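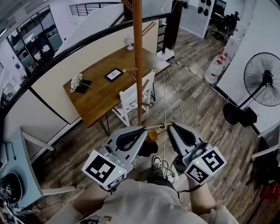
Colombo to Dorkell: believe it when he's holding the shirt

Another summer, another story about Tullio Colombo leaving Ferkeck. The setter has been linked with Dorkell for the third May running, and this time we are told the talks are "advanced". They were advanced last year too, right up to the afternoon he signed a new deal at home.

What do we really know? Dorkell want a setter. Colombo has one season left on his contract. Everything else comes from an agent with a client to sell, and from a fan page that also had him joining Greco at Christmas.

The numbers being passed about don't help much. Yes, he started all but 11 sets last season, and yes, Ferkeck's opposite finished with 367 points, his best total yet. But Mumau's man got 321 with a second-choice setter and half a reception line, and I haven't seen any clubs queuing up for that setter.

Ferkeck coach Thomas Lombardi was asked about it after the last home match, in front of a crowd of 2859. "Tullio is our player and I expect him in the gym in August," he said. Coaches always expect that. Still, Lombardi has been fairly straight with us in the past, and he didn't look like a man hunting for a replacement.

There is also the small matter of money. Dorkell let two middle blockers go in spring to trim the wage bill — an odd way to begin a spending spree. Unless a sponsor has turned up that they are keeping very quiet about, I can't see how the sums work.

The club says it will comment when there is something to comment on.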